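Textile bench notebook – January, entry begun 9:40

Carrying on from the folding notes. The open item was the black cloth: why fold lines that read clearly on the pale samples disappear on this one, and whether the procedure should change for dark goods. Harpreet Vachon asked for something written down before the Tesex samples are entered in the register, so this covers both the cloth and the table surface.

Work surface is the white top. Checked it for level and wiped it with the dry microfiber only. No spray today. The last time spray was used the residue made light fabrics drag at the corners and the flatness readings were useless for the rest of the morning.

Starting state for every trial is "dropped": cloth gathered in one hand, released from low height, not touched up afterward. It went down on the right half of the top.

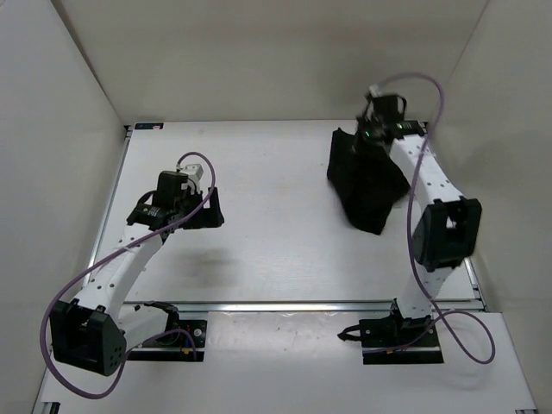
Black cloth at start, right half of table, crumpled. Left gripper empty.

Comments on the start state. The outline is easy to get against white. There is a point at the upper left, a curve down the left side and a narrowing toward the lower end. Inside the outline there is very little to work with. The folds are faint and the surface reads as nearly uniform black, so which layer is on top has to be judged from the edge alone. Where the cloth lies under the black gripper the two merge and that part of the outline is lost. For dark goods, record the outline before anything is over the cloth.

Also a small dark speck on the white, just left of the cloth. Not identified. Could be lint, could be a mark on the top. To be checked with tape at the end of the session and logged either way.

Register details for the cloth: sample 109, from the Aguirre box, hemmed on all sides, no label. Weighed before the first trial and again at the break, no change worth recording. The hem is thicker than the body and is the only reliable feature by touch. Plan is to find a hem corner, follow the hem to the next corner, lift, let it hang, then lay down away from the body of the table edge.

Trials 16 and 18 are the ones to compare. Same cloth, same starting procedure, same lamp setting. In 16 the lift was taken wherever the fabric stood highest. In 18 it was taken with a hold at each end and the cloth kept low over the top.

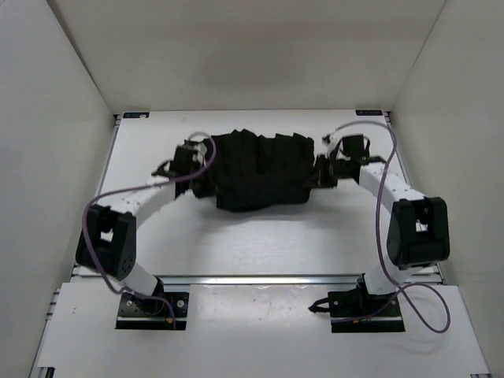 A low hold is easier to judge than a high one on this material. With the fabric stretched sideways the gathers collect along the top edge, and the lower edge can be followed by eye against the white. The shadow on the table helps too, faint as it is. What the low hold does not settle is whether both holds are on the hem. A bunched top edge can mean one hold is on the body of the cloth, and on black that cannot be told by looking. Procedure for now: if the top edge is pleated, put it down and start the corner search again. Do not try to shake it out.

Lamp reading at the table center was 1,130 lux, taken with the old meter. Raising it is unlikely to bring out folds in the black and will put glare on the top, which is slightly glossy already. A low side lamp might be better. Harpreet thinks a matte gray mat would do more than any lamp. I disagree for dark goods, as we would lose edge contrast, but it may be right for the pale Trarngate towels. Worth one session to find out.

Plastmont sent two mat offcuts, both still in the sleeve. Smell strongly of plasticizer. Leave them open on the shelf overnight before they go near any samples.

To do:
Tape lift on the speck, log result.
Add a "hem located yes/no" column to the sheet.
Run the low hold again with a pale cloth of similar weight.
Pin a thread marker of contrasting color at one hem corner of 109. Photograph before and after so the register shows the sample was altered.
Return the meter to the drawer with the spare battery.

Stopped 11:50. Sample 109 back in its bag, unfolded.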